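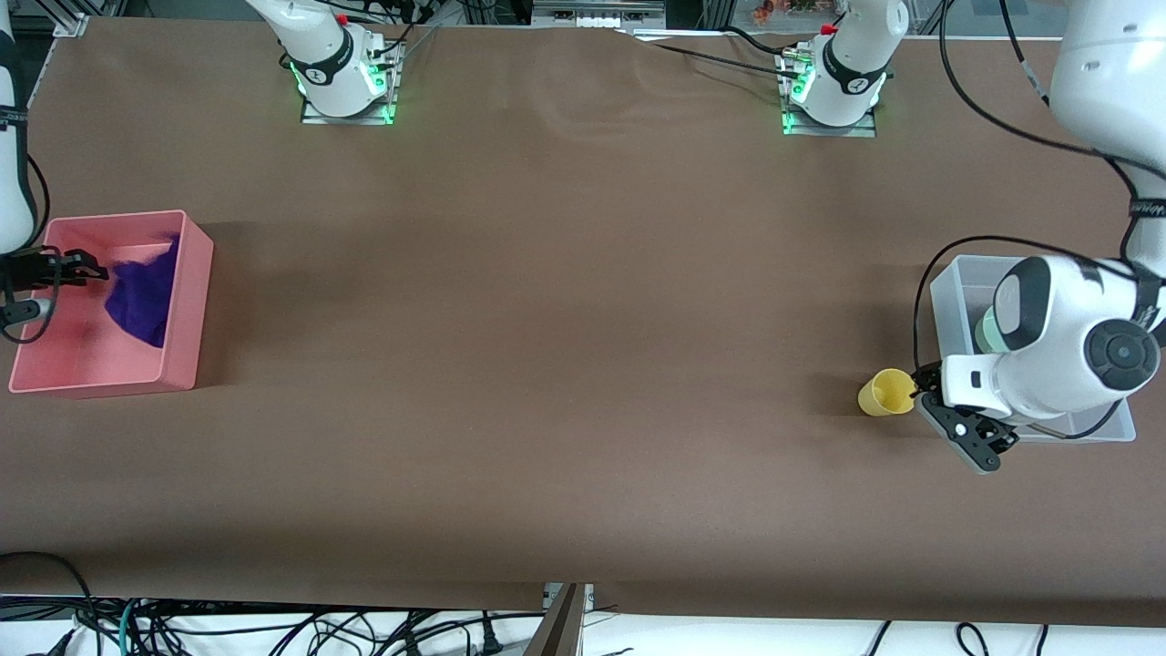
How do you keep a folding bike and a battery scooter in good shape if you take them on the train every day?
Wipe them down at the end of the day, keep the tires at full pressure, and store the battery indoors. Most trouble with commuter bikes and scooters comes from soft tires, road grit in the moving parts, and batteries left flat in a cold garage.

The tips below come from readers who ride to a station, carry the bike or scooter on board, and ride again at the other end. Updated Feb 17, 2018.

Tires
Check the pressure once a week with a gauge. Squeezing with your thumb tells you very little on a small wheel. The recommended pressure is molded into the sidewall, and small tires lose air faster than full-size ones. A floor pump by the door gets used more than one hanging in the basement.

If you ride on solid tires, look for flat spots and cracks near the rim. There is no patching these. Order the replacement before you need it, as odd sizes can take weeks.

Hinges and latches
A folding bike has a main hinge in the frame and usually another at the handlebar stem. Open both and clean out the grit with an old toothbrush. Put one drop of light oil on each pin and wipe off whatever runs out. Do not oil the clamp faces.

The latch should close with firm hand pressure. If it snaps shut with no effort, adjust it by a quarter turn and try again. Gerardo Fontana rides a Jora folder and had 1,690 miles on it before the stem latch needed adjusting. He now checks it whenever he cleans the chain.

Chain
Wipe the chain with a dry rag after a wet ride and oil it the next morning. Oil put on a wet chain does not get into the links. Wipe off the extra, or it will end up on your pants and on the person standing next to you on the platform.

Batteries
Let a cold battery come up to room temperature before plugging it in. Use the charger that came with it. For storage over a vacation, leave the charge at 50 percent or a little above and top it up once a month.

Vittoria Pellegrini left her Grovo scooter in the shed all winter and got it out in May with a battery that would not take a charge. The replacement cost her $84 — the charger was fine.

Carrying on board
Fold before you reach the platform, not in the doorway. A strap around the wheels stops them from swinging open on stairs. Sulastri Pangaribuan uses an old luggage strap, which works as well as the ones sold for the purpose.

A cover keeps chain grease off other people's coats. The Ruddock bag is sturdy but bulky. A large drawstring laundry bag does the same job and packs down to nothing.

Switch the scooter off before lifting it. It is easy to catch the throttle with a sleeve.

Brakes and lights
Squeeze both brake levers before you leave the house. If a lever comes back to the grip, the cable needs tightening at the barrel adjuster. Allow 5 minutes for this the first time.

Charge clip-on lights on the same evening each week and keep a spare in your work bag.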